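Clivport Small Hardware Set – README

Last updated 31 August 2020

Summary

The Clivport set is a collection of notes and pictures on small plumbing and electrical parts, the kind that end up loose in a drawer or a coffee can. It was put together for people who sort, label and store mixed hardware. It holds 226 part entries under 3 headings: water, electrical and fixings.

Contents

parts.csv – one row per part, with name, heading, main material and bin label
names.txt – other names for the same part
notes/ – short text notes on storage and handling
pictures/ – parts set out on a white tabletop

What goes in

A part is included if it fits in one hand and can be named without taking it apart. Gate valves, pipe clamps, capacitors and miniature circuit breakers all qualify. Loose screws and washers do not, and neither does anything with a cord on it. Parts from different headings are often shown together, the way they come out of a mixed box.

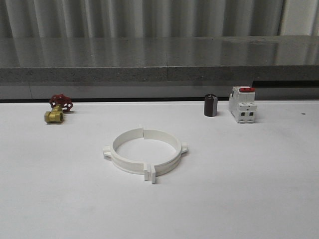 Does a part have to be new to be listed?

Used parts are fine as long as the type is clear. Condition is not recorded in parts.csv, so check a used valve or breaker yourself before it goes back into service.

Naming

Each part has one main name, in lowercase, with no maker and no model number. "Gate valve" is the main name even when the local store says "shutoff." A breaker is listed as "circuit breaker, modular" and the word "switch" is kept for things that are only switches. The Kumier list, which this set grew out of, used "tap" for four different items. Those rows were split by hand in February and the old names moved to names.txt.

Color is used in the notes only where it helps find a part in a bin. A red handwheel is easy to spot. A white clamp in a white tray is not, so the fixings bins in the Ayaaba layout are gray.

Storage notes

Valves: store with the handwheel up where the bin is deep enough. Keep brass fittings away from steel ones if the room is damp.

Capacitors: discharge before storing and keep the leads from touching anything. Write the value on the bag as well as on the bin, since sleeves get scuffed.

Breakers: store upright with the lever off. Do not put them

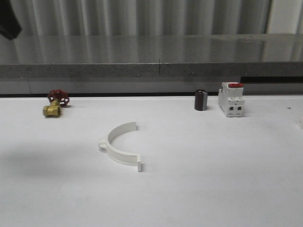
in the same bin as valves or other metal fittings, which can chip the housing. If a lever feels loose or a terminal screw is missing, set the breaker aside and do not list it as usable.

Clamps: nest them by size, open side the same way. Keep matching halves together with a rubber band or a twist of wire.

Bin labels

Labels follow the Clarinis pattern: heading letter, dash, number. W is water, E is electrical, F is fixings. Numbers run up to 300 under each heading and are not reused when a part is dropped. Gaps in the numbering are normal.

Known problems

Thread sizes are missing for most of the water rows. Some clamps are listed by pipe size and others by outside width – the unit column says which. A few names still have British spelling.

Corrections

Send the bin label, the current entry and the corrected entry as plain text. One part per message is easiest to process.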